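Can a town put a name change on the ballot just because people keep stealing the sign?

My sister's village, Putlow, is fighting over this. Population 450, and they've replaced the welcome sign 4 times since last November. Some people want to rename it Merkholm, after the old estate. Does it take a petition, or can the council just do it?? 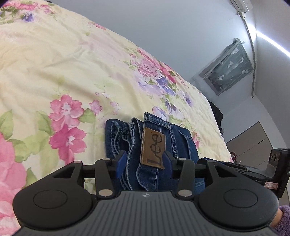

Anwara Munshi
Depends on the state, but where I am it's a petition first. We needed 300 signatures and only got 71 that were valid, so it never got to a vote. Half of them were people who'd moved away years ago. Get a copy of the voter roll before you start knocking on doors – the clerk will print one.

Tudor Ursu
waste of time. bolt the sign higher up. Ours is welded to a pole, no problems since. Also everybody will go on using the old name anyway, my grandmother did till she died

Emiliano Llorente
Went through this with a neighboring township. Few things, typing fast.

Council usually can't do it alone. They pass a resolution to put it on the ballot, or residents petition. Then the county signs off, sometimes the state too. Ask for the actual ordinance, dont go by what someone says at the meeting.

Post office is separate. The mailing name can stay the same for years even if the vote passes. That was the biggest fight for us – people thought they'd need new checks and licenses the next morning.

Cost. Signs, letterhead, fire truck doors, the website. Get a written number before the vote or the other side will make one up. Ours ended up over $4,000 and that was with the old stationery getting used up first.

And check nobody else in the state already has Merkholm. Ours had to start over becuase of that.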